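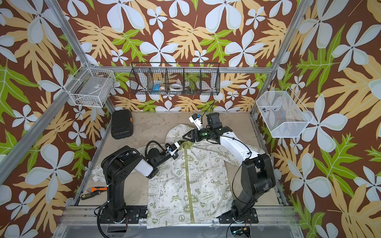
The green print piece spread out, 29 September 2018. Baskets on three sides, tool case in the back left corner.

Notebook, page 11. Written by me in the evening, Omid Sadeghi please read before you pack anything for Kedton.

Purpose of today: to look at the print and the zipper of the light piece with the green drawings, and to decide how we lay it and fold it for the Kedton box. I write only "the piece" in these notes, so that we don't mix it with the Clirach samples, which also have green in them.

I wanted the piece to lie flat on the beige floor with the hood side away from me. This was more difficult than I thought. The fabric is thin and a little glossy, it looks like nylon, and it slides on itself. When I pull one side straight, the other side makes folds. Roya Esfahani told me last time to begin from the zipper and smooth to the outside, and I think she is right. I began from the hood, so I have to do it again.

I read the print in several positions of the fabric, and for the sheet I note the words which I could read well: EARTH DAY EVERYDAY, PEACE, GO GREEN with a recycling symbol beside it. There are also peace signs, stars, lightning bolts and the cartoon beagle with green outlines. All drawings are in olive green on the light ground. One Earth Day bubble was in a fold, and only the ends of the words could be read. Please do not write this down as a print error! I made this mistake with the Benítez samples and we lost half a morning.

The drawstring (or strap, I didn't check how it is sewn) is also olive green and hangs down from the hood part. It should go inside before folding. I propose that we tuck it into the hood and then fold the hood down over it.

About the background. The wallpaper with the big flowers and leaves is pretty, but it has its own green, much more bright than the olive of the print. For comparing colors I would like to put a plain gray card behind. Omid, do we still have the card from Fedutden? I looked on the shelf and did not find it.

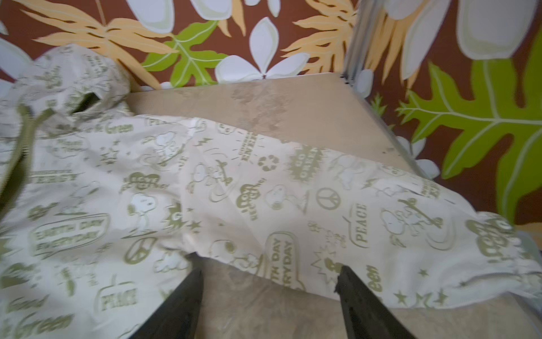 Zipper

It is a wide coil zipper in olive green with a silver metal slider. The slider has its pull tab. I saw a few small white specks on the teeth. I don't know what they are. They may be threads, or dust from the shelf. I did not want to rub them because the fabric near the zipper is so thin. Tomorrow I will try with the soft brush, first on the tape side and after that on the teeth.

Things to do:
Brush the teeth, then move the slider up and down 2 times, slowly, with the fabric held away from it.
Measure the zipper opening. The Kedton sheet asks for at least 100 mm.
Look at the green thing inside the opening. I saw it only partly, and I would like to know what it is before we close the zipper.

Other words which I read near the zipper: CONSERVE ENERGY in large letters, Plant a Tree in a cloud bubble, and To Be Green in a script style. Snoopy is there too, with a green ear. Roya's daughter will be jealous. 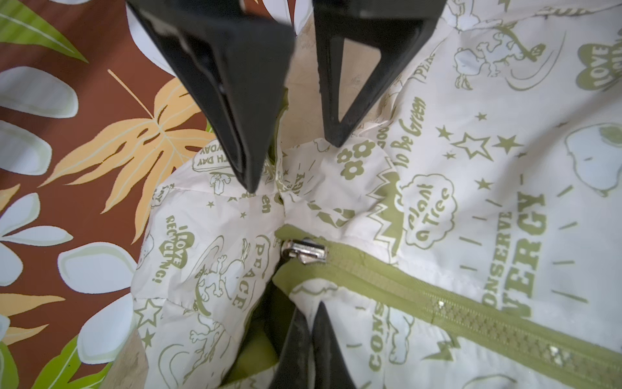

Zipper with the silver slider, fabric bunched next to it. White specks on the teeth, to be brushed.

Tidying: the screwdriver with the black and orange handle should go back to the tool case. Blue tape and white tape are in the black organizer on the back wall, please leave them there, I need the white one for labels.

Question for Roya: do you fold the sleeve side of the Benítez jackets to the back or to the front? I found both ways in the old pages.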